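Evix Guest Room and Dining Corner Handbook
Updated in March by the Contreras House Services Office
12 shares | 3 comments

Section 4. Clearing and Resetting the Small Round Table

4.1 Purpose

This section applies to the small round table supplied with the Useck furniture set, item 355, and to its fitted cloth. The larger table is covered in Section 5 and shall be cleared separately. Items from the two tables must not be combined on one tray.

4.2 Before you begin

Place the trash bin within arm's reach of the round table. Confirm that the bin has room for packaging. If scraps reach the rim, empty it first.

CAUTION: The cloth hangs in loose folds. Do not pull the bin or a seat out from under the hem without lifting the cloth clear.

4.3 Clearing the table

1. Pick up crumpled plastic and paper. Check that nothing is wrapped inside, then place it in the bin.

2. Check each package before discarding it. Opened packages that still hold product are returned to the pantry shelf. Empty packages go in the bin.

3. Set cardboard aside for the recycling point. Cardboard does not go in the room bin.

4. Lift small bowls and cups with one hand beneath the base. Do not slide them across the cloth, as a thick base may catch the weave.

5. Carry shallow dishes level. Any remaining contents are to be emptied in the kitchen.
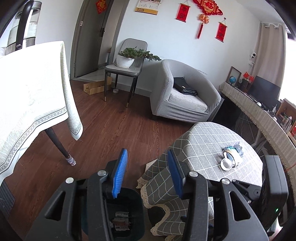
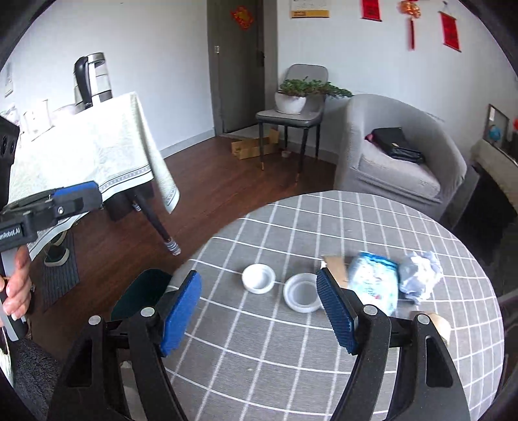 Figure 4-1. Round table with grid-pattern cloth, items not yet cleared. Larger table with its own cloth at left.

NOTE: Smaller items may rest behind packaging. Look at the table from at least two sides before going on to 4.4.

4.4 Care of the cloth

6. Brush crumbs and specks toward the center of the table and collect them in a dry napkin. Do not brush them onto the floor.

7. Inspect the full edge of the cloth. Report loose trim on form 215 and leave the cloth in place until it has been replaced.

8. Straighten the cloth so that it hangs evenly on all sides. The lines of the pattern may be used as a guide.

CAUTION: Do not iron the cloth on the table. Heat may mark the finish of the tabletop.

4.5 Resetting

9. Return clean dishes to the table only when the cloth is fully dry. Bowls are placed with the opening facing up.

10. Return the bin to its usual position and push the seat in beside the table.

11. Record the reset in the room log before 10:00 a.m.

Replacement cloths are ordered from Trernico under part number 3882. Allow one spare for each round table.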